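Help wanted: fruit box packer, mornings, Ladari

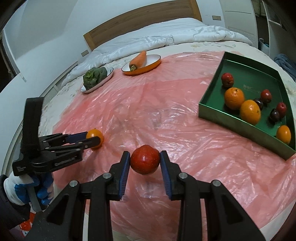
Apples, oranges and plums going into one of our green boxes, veg still on its plates.

Hello! I'm Jasmina and I run Cimotau, a very small fruit and veg box round that has got a bit too big for me and my spare bedroom. We send out 100 boxes a week at the moment and I'd love to get to 200 before the end of June, so I need a second pair of hands.

The job is mostly sorting and packing. You'd go over the fruit for bruises, put the soft stuff to one side (plums are the worst for it), then fill each box so it looks nice when somebody lifts the lid. Greens and carrots go in last -- I'm fussy about that, sorry! There's a bit of wiping down and folding of cardboard too.

It's 2 hours a morning, starting at 7.30, and we stop for tea halfway. You don't need any experience, just gentle hands and a willingness to chat or not chat, I'm happy either way. The house is at the Dokton end of Yeoman Road and there are stairs, so do bear that in mind.

Pay is by the hour, settled at the end of each week, and you take home a box of your own.

If you fancy it, drop me a note through the contact page with a line or two about yourself and which mornings suit you -- no CV needed.

Jasmina Popescu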